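Pre-purchase inspection, tabletop arm cell, March

Filled in by Vitória Seixas. Copy goes to purchasing with the quote comparison. Mark each item OK, FIX or HOLD. HOLD means no order is placed until the item is cleared.

## 1. Stop and access

- [x] Emergency stop fitted at the cell. OK.
- [ ] Second stop on the operator side. HOLD. Not in the Ulow quote. Osteck lists it as an option with no price. Ask both for a written price.
- [x] Stop button can be reached without leaning over the table. OK.
- [ ] Floor marking for the reach of the arm. FIX. Our own tape will do for now. Budget 200 for proper marking when the second table comes in.

## 2. Cables

- [ ] Gripper cable routing. FIX. The cables run outside the arm. Both bidders offer a sleeve kit at 176 per arm. I would take it for every arm we buy.
- [x] Strain relief at the base. OK.
- [ ] Spare cable set on the shelf. HOLD. We have none. Lead time from Sjöberg is longer than for the arm itself, so this goes on the first order.

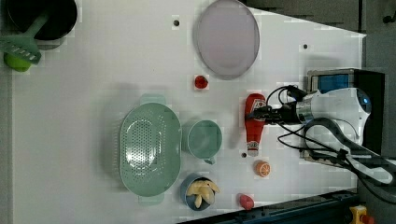
## 3. Gripper and test objects

- [x] Jaw opening suits the kitchen set. OK. The ketchup bottle goes in the jaws on its side, and bottles are the size we used to set the spec.
- [ ] Finger pads. FIX. Treat these as consumables and move them out of the capital line. Last year they were charged to equipment and it made the arm look more expensive than it is.
- [ ] Object set. OK for now. If we order a second set, buy the same one from the same seller. Mixed sets cost us time in the comparison runs.
- [ ] Tool changer. Not needed this year. Strike it from the Osteck quote.

## 4. Table and layout

- [x] Top is level and fixed to the frame. OK.
- [ ] Table size. HOLD. See comment.
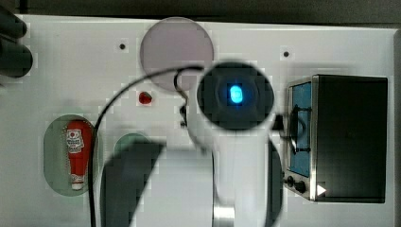 Purchasing asked if the smaller Clindholm table would save enough to be worth it. The large one is quoted at 2,870 and the small one comes in lower, but I don't recommend it. The toy oven takes up a good piece of the right side, and its door handle is on the front, so the arm needs clear space there as well. Add the plates and the food items and a smaller top leaves nowhere to put things down. If the money has to come from somewhere, delay the second table by a quarter and keep the size.

## 5. Paperwork before order

- [ ] Risk assessment updated for the new arm. HOLD. Needs the load figures from Ulow.
- [x] Power supply checked against the draw in both quotes. OK.
- [ ] Service terms. FIX. Osteck includes 2 visits a year, Ulow charges per visit. Put both on the same basis before anyone compares totals.
- [ ] Training. Not in either quote. Ask.

## Result

Three items on HOLD can be cleared by email: second stop, spare cables, load figures. Table size needs a decision from purchasing. I will redo section 2 once the sleeves are on.

V. Seixas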